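bandano-reset

Scene reset checking and pick ordering for the Dodton tabletop cell. Reads one still from the fixed camera, decides whether the table is in a valid start state, and writes an ordered list of pick targets for the planner. It does not move the arm. Motion lives in margaritis-plan, which consumes the output of this package.

Maintainer: Tamara Kravets
Perception model and labels: Yến Lại

Status

In daily use since November. The file format is stable. The ordering module is not, and its cost terms will change again before the next tag.

Install

Python 3.10 or later. Clone the repository, then:

pip install -e .
bandano-reset selftest

The self-test loads the weights, runs them on the bundled stills and compares the masks against stored results. It fails if any mask centroid has shifted by more than two pixels. If it fails on a new graphics driver, rerun with --cpu before filing an issue.

Start state

A start state is valid when the container is present and empty, every listed item is on the table outside it, and no two item masks touch. The item list is read from task.yaml. For the fruit task it is apple, mango, banana, lemon, grapes. Colour is not used as a label – the lemon, mango and banana were confused too often when it was.
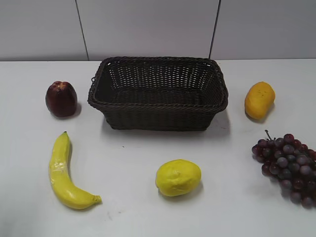
Start state for the fruit task, fixed camera. The grapes run past the right edge of the image and are flagged partial.

Items flagged partial are kept in the list, but their grasp point is computed from the visible part of the mask only. Set allow_partial: false to reject the layout and ask the operator for a new one. The default is true, as rejecting these cost us too many resets.

The basket is handled separately from the items. Its weave has small gaps that let the white tabletop through, and the first segmenter returned a mask full of holes. We now close the mask, fit a quadrilateral to the rim and shrink it by the margin in container.inset_mm. Place targets are sampled inside that shape. Rim height is not estimated from the image. It comes from the container file, so measure it again if you swap the basket.

Ordering

Each item gets a cost from three terms: distance to the container, clearance to its nearest neighbour, and grasp width. Lowest cost goes first. Ties are broken by item name so that runs are repeatable. Timeout is 200 ms, after which the distance term is used alone and the output is marked degraded.

Dataset

The segmenter was trained on 900 labelled stills and tested on 110 held back by layout. A further 311 unlabelled stills are included for anyone who wants to try self-training. All items are artificial. Do not expect the weights to carry over to real produce, a patterned tabletop or a second container in view.

Labels were drawn in Puvell and exported as polygons. Shadows are excluded from item masks. Stems are included where visible.

Known problems

Small marks on the tabletop sometimes come back as items. Raise min_area_px before touching the score threshold.

Grape masks are ragged along the lower side of the bunch, and the grasp point can jump between repeated stills of the same layout.

The banana grasp point is taken from the mask skeleton. The centroid falls too close to the inner edge of the curve. The old behaviour is still available as grasp.mode: centroid and will be removed.

Output

One JSON file per still, containing valid, degraded, container and an items array in pick order. Units are millimetres in the table coordinate system. Angles are in radians, counter-clockwise.

Licence

Code is MIT. Stills and labels are CC BY 4.0.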